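Torkcombe Site Checklist: Chore Readiness and Room Safety
Room 3, tabletop tidying
Inspected by: Chae-won Ahn
Comments read and grumbled at by: Mal-soon Shin
Applies to: the Gurneck hand tool and the Kivent software that is supposed to learn from it

Marks used: OK, FIX, NO, and LATER. "Sort of" was retired in April after it turned up on every line.

PART A. THE ROOM

A1. Walkways clear of cables
FIX. There are cables on the floor near the standing fan. They were on my last sheet too, and they have now been here longer than two of our interns. Tape them down or run them along the wall.

A2. Fan stable, guard in place
OK. Guard is on and the base sits flat. The fan remains the most reliable automatic machine in the building. It has one job and a knob.

A3. Work table steady, top wiped
OK. I leaned on it and it held. Please don't take this as an invitation to sit on it.

A4. Items on the table match the chore sheet
OK. Basket and plant, as listed. Mal-soon asks whether the plant is part of the chore. It isn't. It's there so the software can learn to leave something alone, and so far it has mixed feelings about that.

A5. Chair pushed in before a run
FIX. Chair wheels and people walking backward are a bad match. Write it on the start card.

PART B. THE HAND TOOL

B1. Finger pads clean and seated
OK. No lifting at the corners. Wipe them after anything dusty.

B2. Fingers close evenly
OK. Tested on a pencil, a sponge and my own thumb. The thumb is not part of the procedure and should not become part of it.

B3. Holds a soft or uneven object without crushing it
OK with a person squeezing. See Part C for what happens otherwise.
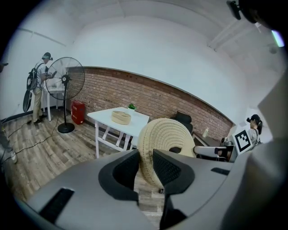
Item B3: rope coil held on edge between the finger pads, table and basket beyond.

B4. Operator can see past the tool
LATER. A big object held up in front blocks a good deal of what's behind it. Shorter operators complain more. I'm a shorter operator.

B5. Backpack straps and anything hanging from them secured
FIX. Check this before bending over furniture. Have a second person do the looking, as backs are hard to inspect from the front.

B6. Marker board flat, clean and held still when needed
OK. Holding up a board is duller than it sounds and people drift. Swap holders when arms get tired.

PART C. CAN THE MACHINE DO IT YET?

This part was added at Ban's request. They pay for the room and would like to know when they can stop paying people to put things in baskets.

C1. Pick up a coil lying flat
NO. We allowed 200 tries and it managed 149. I'm told this is an exciting result. I would not keep a dishwasher that broke every fourth plate.

C2. Pick up a coil standing on edge
NO. It nudges the coil, the coil rolls, and everyone goes to look under the desk.

C3. Put the coil in the basket
OK, if the coil is already in the fingers and the basket hasn't been moved. Mal-soon moved the basket 5 inches. See C2.

C4. Notice that it has dropped something
NO. It carries on and places nothing in the basket with great care. Comment from Mal-soon: "My husband does this with laundry."

C5. Stop when told
OK. Stopped on the first press, 3 presses out of 3. This is the only line on the page I'd refuse to sign off without, and it passed, so credit where due.

C6. Shop-floor version (sorting hose ends into bins)
LATER. Gurneck wants to try it next. I've asked for closed shoes, eye protection and a stop button that isn't on the far side of the bins.

PART D. SIGN-OFF

Room may be used: yes, once A1 and A5 are done.
Hand tool may be used: yes, once B5 is done.
Machine may run with people in the room: yes, slow speed only, with one person on the button who is doing nothing else. Reading messages counts as something else.
Machine may run alone: no. Please stop asking at five to six when I have my coat on.

Recheck: after the cables. Mal-soon has the tape.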